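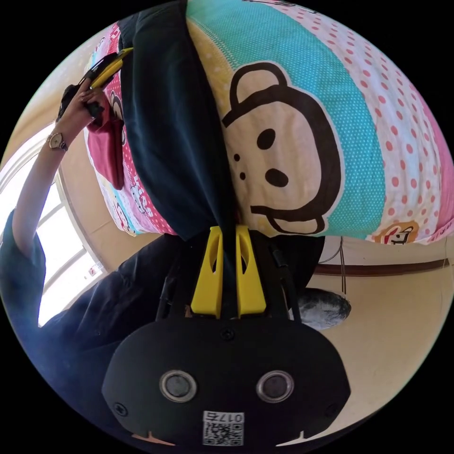 Gwilym Howells wants to know how a machine that can hold on to a shirt can still lose a fight with one. Fair question, and he put it in the ticket's subject line, in capitals, so I suppose it had better be answered.

Ticket 2695
Product: Plullivine folding routine, bedroom build
Priority: Normal (raised to High by requester, returned to Normal by me)
Status: Open, again

Reported problem
Routine picks up a dark garment from the bed, lifts it, stops, and waits. The log says "fold complete." The garment does not agree. Requester asks whether the thing can do laundry yet or whether he should go on doing it himself.

9:15 a.m.
Asked for the log. Got the log, plus two paragraphs on the history of the washing machine. The routine takes the cloth at one point and lets the rest hang, so every shirt turns into the same long twist. From there it has to find a hem. It gives itself 40 tries and then declares victory. Changed the message to "gave up," which closes the honesty part of the ticket.

10:40 a.m.
Raised the limit from 40 to 72. It now takes longer to give up.

11:30 a.m.
Swapped in the Clokberg edge finder. Works nicely on plain sheets. On a patterned comforter it finds edges everywhere, including all the way around a cartoon monkey, and it made a serious attempt to pick the monkey up by the ear. Rolled back.

1:05 p.m.
Went back to the hand demonstrations to see what the routine is supposed to be copying. 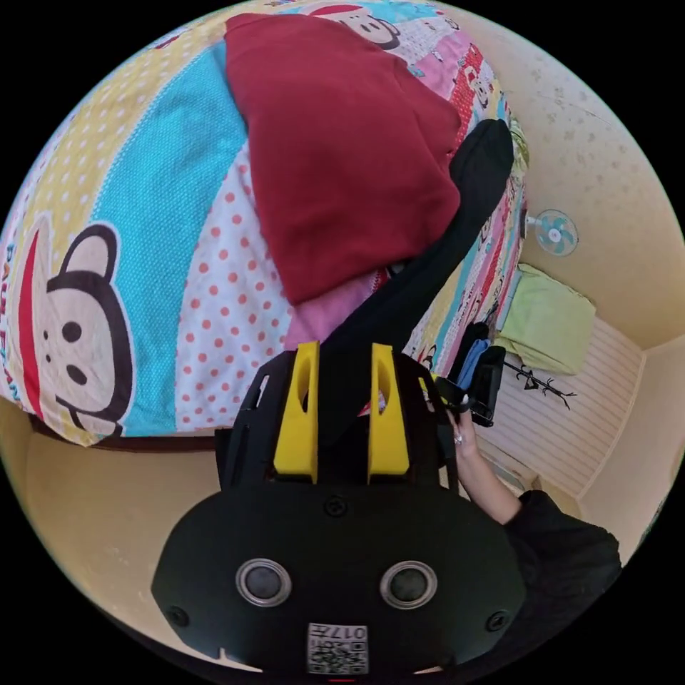
Bed with patterned comforter, folded dark red cloth on top, long black garment laid out across it.

The red one is the kind of result we want. The black one is the kind of thing we get handed: long, dark, lying at a slant, no obvious front. A person sorts that out without putting down the device. Jaramillo's notes from November list 2000 folds in the training set, nearly all of them starting from a garment laid square. Real laundry doesn't start square.

2:20 p.m.
Workaround sent to requester: lay the garment flat, sleeves out, hem toward you, then start the routine. Requester replied that by then he has done most of the folding. Noted.

4:50 p.m.
Passed to Lustau for more slanted starts and more dark fabric. Leaving this open. For now the answer to the original question is towels yes, shirts sometimes, fitted sheets please don't.

Comments (4)

hemline_h
Same here with black socks. Mine pairs each one with itself.

Gwilym Howells
I'd like it on record that High was the right priority.

t.marsh
Has anyone tried 72 tries with the old edge finder? Mine got a pillowcase done but I had to leave the room.

hemline_h
Tried it. Pillowcase fine, T-shirt ended up as a kind of scarf. I've worn worse.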